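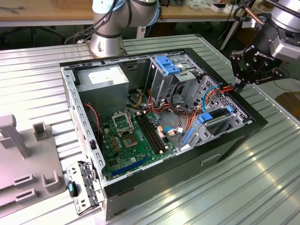

Bench Technician, Desktop Teardown (part-time)
Skilleck, Sirkadholm site

Skilleck takes in retired office desktops and sorts them for parts reuse. We have 2 openings on the teardown bench, starting in July.

The work
Towers are opened and worked on lying flat, side panel off. For each unit the technician will:
- record the asset tag and the board type
- remove the drive and log its serial number
- unplug and tie back the power and data cables
- pull memory and expansion cards into antistatic trays
- check the CPU socket for bent contacts

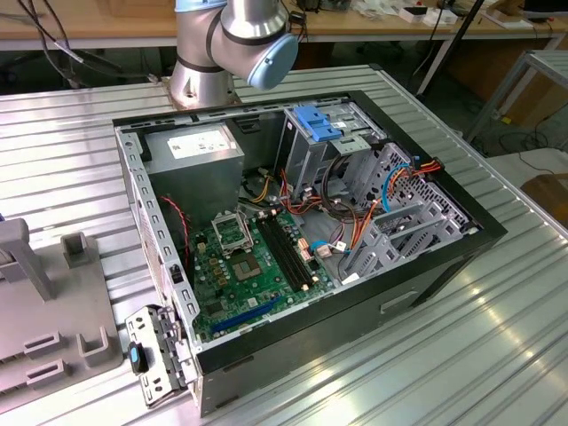 Most cases in the current lot use plastic latches for the drives, so little screwdriver work is needed. Slot brackets and other loose metal go in the steel bin. Power supplies are removed whole and are never opened on the bench.

The lot is 300 towers from a single office lease. Of these, 114 have been logged so far. A trained technician clears roughly 47 units a week.
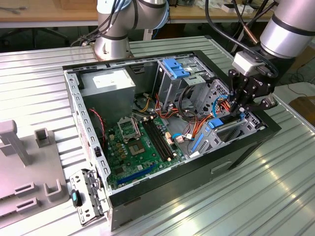 Requirements
- Able to identify common desktop parts by sight, including older boards
- Familiar with static precautions
- Steady handling of small connectors
- Able to lift a full tower from floor to bench
- Accurate typing; the log is kept in Dronska, our stock system, and training is given

Repair shop experience is useful but not required. No certificates are needed.

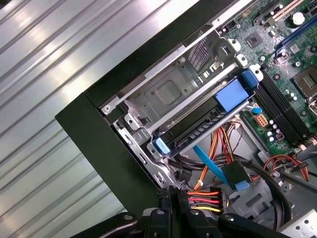 Drive carriers stay with their drives until the serial number has been entered. Drives then go to the locked cage for wiping, a separate job handled by Lozano under contract. Bench staff do not access data.

Hours and pay
Morning shift, 7:30 to 12:30. Hourly rate by experience, paid every two weeks. Gloves, wrist straps and hand tools are supplied.

To apply
Send a one-page work history to the Sirkadholm office and list the desktop models you have worked on. Short-listed applicants will be asked to do a paid trial shift.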